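News > Software > Manipulation

We use cookies to remember your reading preferences. Accept | Settings

Plullex 2 puts a cloth tracker inside the control loop

Tuesday, March 7, 2023

Flillent has released version 2 of Plullex, its open planning and control package for robots that handle cloth, and it's a big one. The headline change is that the part that works out where the cloth is and the part that decides where the arm should go now run together, in one loop, instead of taking turns. If you have ever watched an arm reach confidently for a sleeve that slid away a second earlier, you'll see why people are excited.

In the old version, Plullex took a look at the cloth, built a mesh of it, planned a full motion and then carried it out blind. That was fine for a towel lying flat. It was pretty hopeless for anything bunched up, and worse when two pieces were tangled together, because the mesh had no way to say "I don't know what's going on under this fold." It simply guessed, and the planner believed the guess.

Version 2 keeps the doubt in. Every patch of cloth the tracker can't see gets a confidence score, and that score goes straight to the planner. When confidence is low near a grasp point, the planner picks a small, safe move – a light lift, a short pull to the side – and looks again before committing. Lakshmi Kurian, who leads the perception work at Flillent, calls these "asking moves," and the name has stuck to the point that it's now in the code as a motion type.

"We used to treat every grasp as the answer," Kurian told us. "Most of the time you need to nudge the thing first and see which layer comes with you. People do it with laundry all day long and never think about it."

The learned part of the system comes from wrist-view recordings of people pulling fabrics apart, folding them and bundling them back up. Earlier training sets leaned on tidy overhead views of single items on a plain table. The new one goes the other way, with mixed fabrics, hands in the way and plenty of motion blur. Kurian's group stopped throwing out the blurry frames last June, after noticing that the tracker lost its place in exactly the moments they had been deleting.

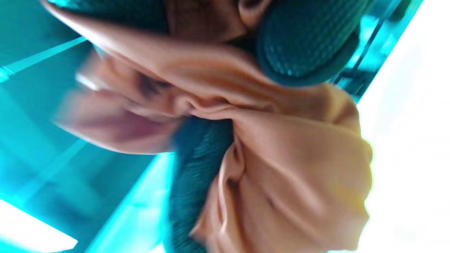 The labeling tool had to change as well. Instead of asking someone to draw a clean outline in every frame, it lets them mark a boundary as uncertain and move on, and the training code reads that mark as a soft edge. Labelers can also tie two visible patches together as one piece of cloth, even if the part joining them is hidden. That second feature sounds small, but it's the one I'd most like to see other projects pick up. So much of cloth handling comes down to knowing that the bit over here and the bit over there belong to the same shirt.

On the control side, the new loop updates the grasp target 9 times a second. Faster would be nice, and the team says there's room to get there, but it's already enough for the arm to follow a hem as it swings. A low-level controller runs underneath at its own much higher rate and handles force limits, so a slow frame from the tracker doesn't turn into a jerk at the wrist. If the tracker falls behind for too long, the arm eases off and holds still until it catches up.

Flillent's own test is a sorting task it calls Hoton: take a bundle of two or more items in different fabrics, separate them, and set each one down without dropping it. The previous release never got far enough on this to be worth scoring. Version 2 finishes 70 percent of the bundles in the team's lab setup. Failures are published along with the successes, sorted by cause, and the list makes great reading. Stretchy knits are the main troublemaker. They follow the gripper for a long way before they let go of whatever they're wrapped around, and the planner tends to decide too early that it has picked up both pieces.

There's a fix for that in progress. A branch in the repository compares how far the gripper has moved with how far the tracked surface has moved, and uses the difference to guess how much the fabric is stretching. It isn't in the release and the notes warn against using it on real hardware yet. I ran it against the recorded logs over the weekend anyway and had a wonderful time watching the stretch estimate climb as a knit pulled tight.

Debugging gets some love too. A new replay viewer called Janevski lines up the camera stream, the mesh, the confidence scores and the planner's choices on one timeline. You can stop at any point, change a setting and see what the planner would have picked instead. For anyone who has tried to figure out a bad grasp from three separate log files with slightly different clocks, this alone may be reason enough to upgrade.

A few things to know before you do. Config files from the first version won't load, though a script converts most of them (custom grasp scoring has to be moved over by hand). Logs recorded with the old version open in the viewer without confidence scores. The tracker now wants a graphics card for live use, but replay runs fine on an ordinary laptop. Clear and shiny fabrics are still listed as unsupported.

Kurian says the next piece of work is two-arm handling, where one gripper holds a bundle steady and the other does the asking moves. The planner can already reason about a second contact point – it just assumes that point never moves. Loosening that assumption is harder than it sounds, and she wouldn't give a date.

The release, the labeling tool and the Hoton logs are all on the Flillent project page, along with a short setup guide. Start with the replay examples if you don't have an arm handy. The fourth one, with the twisted pillowcase, is my favorite.

Contact the newsroom | Copyright 2023 | Back to top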